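Skelelbridge
Products / Workcell Setup / Bench Practice Kit

Stolldale Bench Practice Kit for Gripper Cells
Part no. SB-205
Page last revised July 27, 2020

The Bench Practice Kit is a printed rule set, a marking kit and a record pack for shops and labs that run a small arm with a wrist camera over a tabletop. It covers how to lay out the bench, how to pick and present handled objects, how to set grip limits, and what to write down. It is sold on its own and does not include an arm, a gripper or a camera.
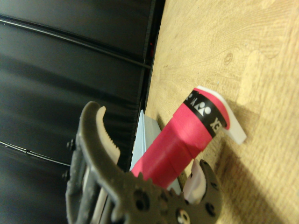
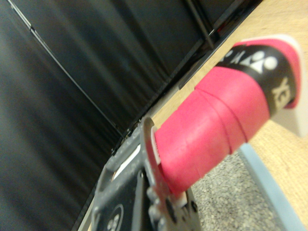
Handled-object work on a wooden tabletop against a black backdrop.

Long objects with a soft wrap get their own section in the kit, Section 4. Racket handles, bicycle grips, tool handles and foam-sleeved tubes all fall under it. The wrap gives a little under the fingers, so the closing position for a bare tube of the same size is the wrong number to use. Section 4 has you set the close by force or motor current first, then record the position that results.

What is in the kit

Rule book, 20 sections, spiral bound, laminated covers
Wall sheet with the stop rules and the start-of-shift check
Bench marking tape, two colors, with corner pieces
Pad gauge for checking finger pad wear
Cable clips and strain relief ties
Object cards, blank, pack of 205
Run log pads, 1000 lines total
Card box with dividers

The rule book is also supplied as a PDF on request after purchase. The PDF is licensed for one site.

Who it is for

The kit was written for groups with one to six arms, where the person who sets up the cell also runs it and fixes it. Larger sites usually have a safety office with its own forms. They can still use the object cards and the pad gauge, and both are sold separately.

It assumes the operator has read the manual for the arm and has been trained on the stop button. It does not teach programming.

How it relates to published standards

ISO 10218 covers industrial robots and their integration. ISO/TS 15066 covers collaborative operation. The Bench Practice Kit is a working practice guide and does not replace either one. It does not certify a cell. You still need a risk assessment for your own application, done by someone competent to do it, and you still need to follow the law where you are.

Where the rule book touches something the standards deal with, it tells you to go to the standard. Where it deals with ordinary bench matters such as pad wear, backdrops and labeling, it gives a rule you can follow as written.

Summary of the rules by section

Sections 1 to 3, Bench and surroundings

Mark the working area on the tabletop with tape before the arm is powered. Nothing that is not part of the task stays inside the tape. Fixed items inside the reach of the arm are listed on the bench sheet, including boxes, stands and poles.

Use a plain, dull backdrop if the wrist camera is used for locating objects. Black fabric is acceptable. Fasten the bottom edge so it can't be drawn toward the arm. Shiny vinyl is not recommended under overhead lights.

Do not change the backdrop or move a light partway through a set of runs. If you have to, close the log page and start a new one.

Cables get clipped clear of the full swept volume, including the wrist at its furthest rotation. Check by jogging the arm slowly through its limits with the fingers open.

Section 4, Long and soft-wrapped objects

Grip on the wrap or off the wrap, and never across the end of it. A finger pad that straddles the seam between wrap and bare shaft will lift the edge of the tape over time.

Record which end of the object faces the arm. For objects with a cap, note whether the cap is glued or push-fit. Push-fit caps are not a gripping surface.

Inspect the wrap before each set. Replace it when a seam opens or when the surface has gone slick. Write the change on the object card, and redo the close setting.

An object that reaches past the table edge needs a clear space below and beyond the edge as well. Extend the marked area to the floor on that side.

Sections 5 to 8, Grippers and pads

Check printed finger parts for cracks at the bolt holes and at the root of any gear teeth. A cracked part comes off that day. Gluing is not a repair under these rules.

Toothed pads are for objects you can afford to mark. Use smooth pads for coated or painted surfaces. Mixed pads are allowed if the card says which side goes where.

Pad wear is checked with the gauge at the start of each shift. If the go side passes under the pad edge, change the pads in pairs.

Fasteners on the gripper get a paint mark after tightening. Look at the marks and do not re-tighten by habit.

Sections 9 to 12, Speed, force and stopping

Set the lowest closing force that holds the object through the fastest move in the program. Test it with the real object. The method is in Section 10 with a worked sheet.

No hand enters the marked area while the arm is enabled, unless your risk assessment says otherwise in writing. If an object is dropped, stop, disable, pick it up, check it against its card, enable.

The stop button is within reach of the operator's chair and also within reach of anyone standing at the open side of the bench. One button that meets only the first condition is not enough. Fit a second.

Sections 13 to 16, Records

Every handled object has a card with a number, a name, the length and weight, the material at the grip point, the close setting, the pad type and the date it was last inspected. Brand names go on the card if the brand affects the size. Two handles from different makers are two cards.

The run log takes one line per run. Write the object number, the program version, the result and your initials. Results are H for held, S for slipped, D for dropped and X for stopped by operator. X is not a failure and is not counted as one.

Camera recordings should be saved under the log page number. If people could come into view, follow your site's privacy rule and post a notice at the door.

Sections 17 to 20, Handover, storage and review

These cover end of shift, loaned objects, spare parts and the yearly review. The review form is two pages. Most customers do it in December along with stock count.

Notes from the author

The rule book was written by Hòa Đàm, who set up bench cells for Nallel before joining us. The current edition takes in comments from the Nallel test benches, where the object card was first used. The main changes from the last edition are the second stop button, the rule on push-fit caps, and a shorter run log line. The old line had eleven boxes and people were leaving half of them blank.

The Từ supplement, for cells with two arms over one bench, is a separate booklet. It fits in the same binder pocket and uses the same card numbers.

Specifications

Rule book page size: US Letter
Wall sheet: 18 x 24 in
Marking tape: yellow and blue, 1 in wide, low residue
Pad gauge: stainless steel, go / no-go
Card stock: heavy, takes pencil and ballpoint
Kit weight, packed: 958 g

Ordering

SB-205 Bench Practice Kit, complete
SB-205-C Object cards, refill
SB-205-L Run log pads, refill
SB-205-G Pad gauge only
SB-205-T Từ supplement, two-arm cells

Refills fit all editions of the card box. Older log pads can be used up, but write the result code in the margin since the box for it has moved.

Orders in stock ship in two working days. School and university purchase orders are accepted. Returns are accepted within 20 days if the tape and pads of paper are unopened. The rule book can't be returned once the PDF has been issued.

Common questions from buyers

Can we copy the wall sheet?
Yes, for benches at the same site.

Does the gauge work on curved fingers?
It works if the pad itself has a straight edge at least as long as the gauge foot. For hooked fingers with a curved pad, use the card template at the back of Section 7.

Do we need a new card when we re-wrap a handle?
No. Strike out the old close setting, write the new one beside it and date it. Start a new card if the wrap is a different thickness.

Is there a metric edition?
The rule book gives both units throughout. The wall sheet is printed in one size only.

Related items

Finger pad sets, smooth and toothed
Backdrop rail and fabric clamps
Second stop button, cabled, with bench bracket
Binder with card pocket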